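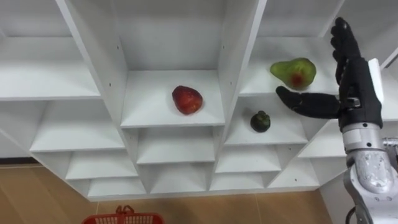 Prasow P2 Countertop Grain Mill

Stone burr mill for wheat, rye, spelt, rice, millet and dried corn

Sold by Clornlow Kitchen Supply
Availability: In stock
Page last revised: December 16, 2019

Overview

The Prasow P2 grinds dry grain into flour or coarse meal for home baking. It replaces the earlier Prasow mill, which used a fixed lower stone and could not be opened for cleaning without tools. On the P2 both stones lift out by hand after the hopper is unscrewed.

Texture is set by turning the hopper. Clockwise brings the stones closer together for bread and pastry flour. Counterclockwise opens the gap for cracked wheat, grits and porridge. Change the setting only while the motor is running. Closing the gap with grain between stopped stones can stall the motor at the next start.

Output at the finest setting is about 4000 grams of soft wheat flour per hour. Hard wheat and rice grind more slowly. Corn should be run once at a coarse setting and then again at the setting you want.

Suitable grains

Wheat, rye, spelt, barley (hulled), oats (hulled), rice, millet, buckwheat, dried field corn, dried chickpeas.

Do not grind flax, sesame, poppy seed, nuts, coffee or popcorn. Oily seeds glaze the stones. If glazing occurs, run a cup of dry white rice through at a coarse setting and discard the result.

Specifications

Grinding system: two stones, 2 inches across the working face
Hopper: clear plastic, screw-on, with lid
Housing: beech, oiled
Cord storage: under base
Clearance from spout to counter: fits a standard mixing bowl
Overload protection: automatic cutoff, manual reset on underside
Duty cycle: 23 minutes continuous, then let the motor cool

In the box

Mill, hopper lid, cleaning brush, instruction booklet. Flour bag not included.

Accessories

Quintana sifter set, coarse and fine mesh
Prustoma flour bag, cotton, with drawstring
Replacement stone pair (fits P2 only)

Care

Unplug before opening. Brush the stones and chamber dry. Do not wash the stones or use a damp cloth inside the chamber. Wipe the housing with a dry cloth and re-oil once a year.

Shipping and returns

Ships by ground in its original carton. Unused mills may be returned in the carton with all parts. Mills that have had grain in them are handled under the warranty only. Replacement stones ordered before June will ship in the older sleeve; the part is the same.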